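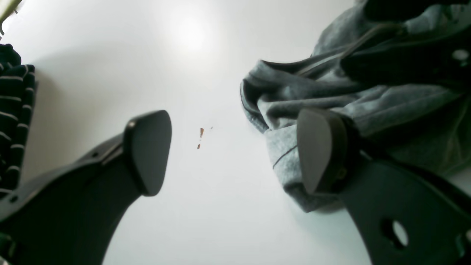
Week 4: Exposure and the three settings

These notes go with the second half of the Bremitside evening course in digital photography. Bring your camera, a charged battery and the manual if you still have it. Qistina Wattimena is taking the practical this term, and Kulap Kaewsai will open the studio at half past six.

What exposure means

Exposure is the amount of light that reaches the sensor while a picture is being taken. It is set by the aperture and the shutter speed. ISO is dealt with alongside them, although it changes how strongly the signal is amplified and lets in no extra light.

A stop is a doubling or halving. If you open the aperture by one stop and shorten the shutter time by one stop, the exposure stays the same. The picture may still look different, as depth of field and movement will have changed.

Aperture

Written as an f-number. Small numbers are wide openings. Going from f/4 to f/5.6 halves the light. Most kit lenses cannot open as far at the long end of the zoom as they can at the wide end, so check the markings on the front of yours.

Shutter speed

A common guide for hand-held work is one over the focal length. With an 80 mm lens on a full-frame body, that means 1/80 of a second or faster. On a smaller sensor use the equivalent focal length. Stabilisation helps with your own shake - it does nothing for a moving subject.

ISO

Start at the lowest setting and raise it only when the other two have run out. At ISO 1,000 most recent cameras give a clean print at A4. Noise shows first in the shadows, and more so if you brighten them afterwards.

Metering

The meter assumes a mid-tone. Snow and white walls come out grey unless you add compensation, usually between one and 2 stops. Dark subjects need the opposite.

Practical

Work in pairs. Set the camera to manual and take the same subject at three matching exposures, starting wide open. Note the settings for each. Repeat with the aperture fixed and the ISO raised one stop at a time.

Reading before week 5: Caldeira, chapter on histograms. Hand in your notes to Kelly Holanda at the desk.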